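Stenus kitchen-counter set – README, fault release
Maintainer: Cormac Gilmartin
Last edit: September 1, 2018
Status: usable, with the holes listed below. Read "What went wrong" before you train on any of it.

What this is

191 episodes of tabletop pick and place on the toy kitchen at Padley. One arm, two-finger gripper. Objects are play food, a can, a toy knife and a folded towel. Tasks are short – pick X, put X next to Y, back to home. We kept every episode, good and bad, and the bad ones are why this release exists. 24 of the 191 are flagged as faults.

The clean set is a separate download (Lynch, same folder layout). Don't merge the two without filtering on the fault column first. Episode ids overlap.

The fault, short version

Gripper width drifts. Controller thinks the fingers are at one width, they are at another. Small error at the start of a session, bigger later on. On a soft thing like the towel it hardly matters. On the cheese wedge it matters a lot – the sides slope, so a bad width means the fingers land too high or too low on it and the thing can rotate in the grip or drop.
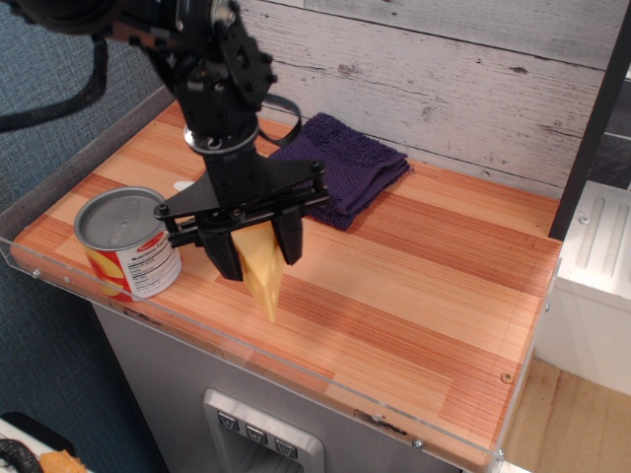

Cheese in the fingers, point angled down.

A hold like that one gets logged as "grasp ok" whatever the angle, becuase the flag only checks that the fingers stopped before full close. It says nothing about how the object sits. So: do not use grasp_ok as a success label. Use the hand labels in the notes column.

What went wrong

Three separate things, found in this order.

1. Width drift. Set screw on the finger drive had backed out a little. Tightened, re-zeroed, came back within a session. Threadlocker on it now and no repeat so far, but that's not many hours yet.

2. Late stop. Stop command from the Greltenis bridge reached the arm up to 300 ms late when logging was running at full rate. On a fast lower that is enough to push an object into the counter. We had 3 hard contacts. No damage to the arm, one scuffed counter, one edge screw that needed redoing.

3. Stale object pose. If the wedge moved after the pose was read, planner still used the old one. Gripper then opens and goes down over the wrong spot.

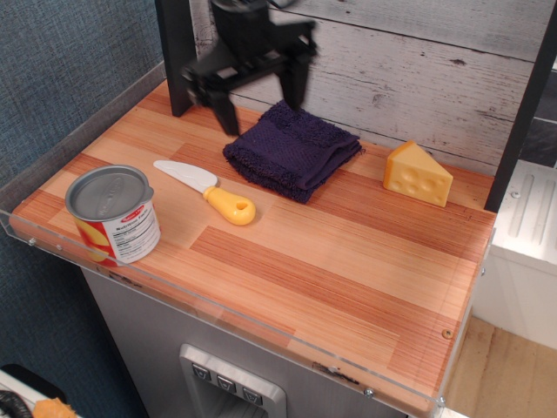
Known bad data

- Fault types are in fault_type: drift, late_stop, stale_pose, unknown. Unknown means I watched it more than once and still can't say.
- Some episodes have two faults. Only the first is in the column, second is in notes.
- Width readings in any episode marked drift are wrong by an unknown amount. There's no correction file. I tried, the offset isn't constant even inside one episode.
- Timestamps on stop events are when the bridge sent it, not when the arm got it. Arm side time is in the raw logs only.
- Towel episodes are under-labeled. Drift must be in there too, nobody could see it by eye so it isn't marked.
- Object names are not consistent. "cheese" and "wedge" are the same thing, "cloth" and "towel" are the same thing. Will fix in the next pass.

Placing near the surface

Low placing is where late_stop hurts. The arm comes down with the wedge, stop goes out at contact height, arm keeps going for a bit. If you are building a contact detector this is probably the most useful part of the set, and also the part with the worst labels, sorry. Height is from joint angles only, there is no force sensor on this wrist. Motor current is logged and it does jump on hard contact, but it also jumps when the fingers close, so check which one you are looking at.

Don't trust a single still to tell a pick from a place. Wedge just over the counter looks the same going up or coming down.

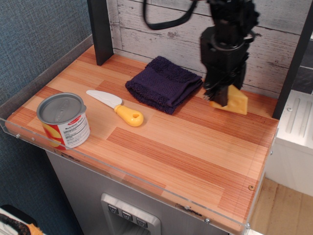
If you run this setup yourself

- Cap lowering speed. We now run half of what we ran for these episodes.
- Logging at full rate on the same machine as the bridge – don't. Move it off.
- Re-zero the gripper at the start of every session and again after any hard contact.
- Read the object pose again right before the descent, not just at the start of the task.
- Hands out of the counter area while the arm is live. A late stop is late for fingers too. Use the hardware e-stop, not the button in the UI, the UI one goes thru the bridge.

Files

episodes/ one folder per episode, frames plus joint log
faults.csv episode id, fault_type, notes
raw_logs/ bridge and arm logs, large, only needed for timing work
old/ ignore

Contact

Cormac Gilmartin. Send the episode id and the frame number. If you can name the fault on any of the unknowns, please do, I'll update the csv.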